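Speaker notes: a tabletop arm in a shared workshop, and the simulator we built first

Slot is 20 minutes plus questions. Wed 5 November, back room. Clicker is in the side pocket of the laptop bag.
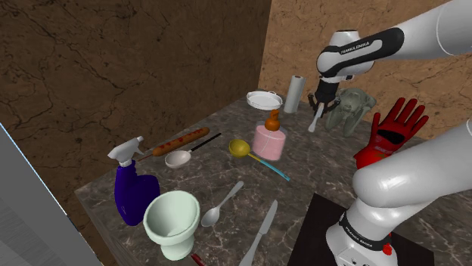 Start with the project name and get it over with. We call the whole build Trornon. It covers the simulator, the control code and the table in the workshop. People will ask what the name means. It was free.

What we wanted: an arm that can clear a table of ordinary household stuff and put things where they go. Kitchen things, bathroom things, whatever people bring in. The workshop has one bench we can keep, and we share the power on that side with the laser cutter, so arm time is limited. That pushed us to do most of the work in simulation.

Slide 2, timeline

Started in June. Spent the first weeks arguing about hardware. Stopped arguing and wrote the simulator. Say clearly that the first slide is a render. Last time half the room thought it was the real bench.

Slide 3, the simulated table

The arm model is a Franka Emika. The base sits on a dark square board on the tabletop. Keep the board in the model if you do this yourself. We left it out at first and every height was off by the thickness of the board, and it took us two evenings to find.

The marble top and the cracked walls are swapped at random between runs. Same for the light. The point is that the vision code should stop caring what the background is. Don't spend long here, there is a whole slide on it later.

Slide 4, objects

72 object models in the library, 12 or so on the table in a normal run. – No, say "a dozen at most," it reads better out loud.

Mention the awkward ones:

Ladles. There's a white one with a black handle and a yellow one with a light-blue handle. The bowl holds one end up and the handle rolls when the gripper closes. Grasp near the bowl.

Table knife and spoon. Very thin, flat on the marble. The fingers have to come down almost to the surface. Our first collision margin was too generous and the planner refused every attempt.

Spray bottle. Easy to hold by the body, hard to set down straight. The trigger head makes it top-heavy in our model.

Red glove. It's a rigid mesh, standing up with the fingers spread. A real glove doesn't do that. We don't claim anything about cloth.

Corn dog on a stick. Gets a laugh, wait for it. Then make the point: two very different widths on one object, and the grasp scorer picked the stick far too often.

Slide 5, grasping

The gripper on the first slide has a slim white utensil in it, pointing down beside the gray-green toy figure. Go back to that slide if the projector is sharp enough. Explain that a long thin object changes the shape of the arm for planning purposes. Once it's held, the planner has to treat the utensil as part of the hand or it will sweep through the things next to it. We add the held mesh to the collision model at the moment the fingers close.

Slide 6, numbers

Over 500 runs on the final settings. 1136 grasp attempts in total across those runs. Show the chart, let people read it. The thin flatware is the worst group by a clear margin. Soap dispenser and baking dish are both fine, the dish only if the grasp is on a side handle.

Slide 7, software

Ikotix is our scene generator. It drops the objects, checks that nothing overlaps and picks the textures. Gokach is the logger. Both are small and both are messy inside. If someone asks for the code, the answer is yes, after the config files are cleaned up.

Liapis is the planner wrapper. Skip it if we are past the 14-minute mark.

Slide 8, moving to the real bench

Be plain about this part. The real bench is behind the simulator by a good deal. Camera mount is done, calibration is half done, and the emergency stop gets tested every session before anything moves. Shared room, people walk past – the tape line on the floor stays.

Next job is the flatware on the real table, starting with the spoon.

Questions. Repeat each one into the microphone before answering.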